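Ticket: Primus self-watering planter, reservoir not wicking
Status: Open, waiting on customer
Opened by: Solange Roussel
Product: Primus trough, long, with Flemo wick kit

Hi there! So I have two of your Primus troughs on my kitchen windowsill, both planted with herbs in March, and one of them is doing great while the other one just refuses to drink. The reservoir has been sitting at the same level for days and the basil is flopping over like it's had a terrible week. Same potting mix in both (the Vundwood peat-free one), same tap water, same window. I've been growing stuff in pots for 20 years and I'm stumped.

What I've tried so far:

Pulled the wicks out and soaked them in a bowl overnight, then put them back. Basil perked up for a day, then down again.

Poked a skewer down next to each wick to see if there was an air gap. There might have been one at the left end. I packed more mix in around it.

Watered from the top, a lot, because your leaflet says the mix has to be damp before the wicks will pull. Did that twice. The level went UP, so at least I know the drain holes work.

Update, later the same evening

Okay, I took the whole thing apart, basil and all. The wicks that came with this kit are shorter than the ones in my good trough. I laid one from each side by side and the short ones barely reach the bottom of the reservoir when it's at the half line. The packet says Flemo 76 on it, and I can't find the packet from the other one, so I don't know if that's the wrong size or if you changed them.

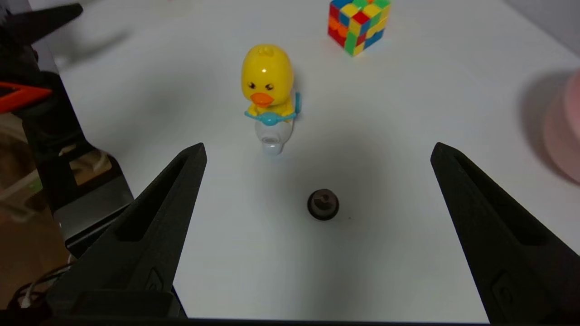
Roots first, since somebody from your side will ask. They're fine, white and firm, no smell, a little crowded on one end. I rinsed the liner and the overflow tube and found a bit of grit in the tube, but water runs through it okay now. I did the wick comparison on a plain white tabletop, and I'd recommend it to anyone with this problem, because the wicks are dark and the difference in length is really easy to see on a pale surface. On my brown potting bench I'd missed it completely.

Reply from Teshome Garden Support, 4:10 pm

Hi Solange, thanks for all the detail. Could you measure one short wick and one long wick, end to end, and tell us the number printed inside the trough lid? Please leave the planter on top watering for now.

Reply from Solange Roussel

Lid says 2000 on both. I'll measure tonight when I'm home — the wicks are drying on the radiator. I've moved the basil into an old clay pot for the time being and it looks happier already. If it is the short wicks, can I just buy the long ones separately? I need 4, and I'd rather not send the whole trough back when it's full of dirt.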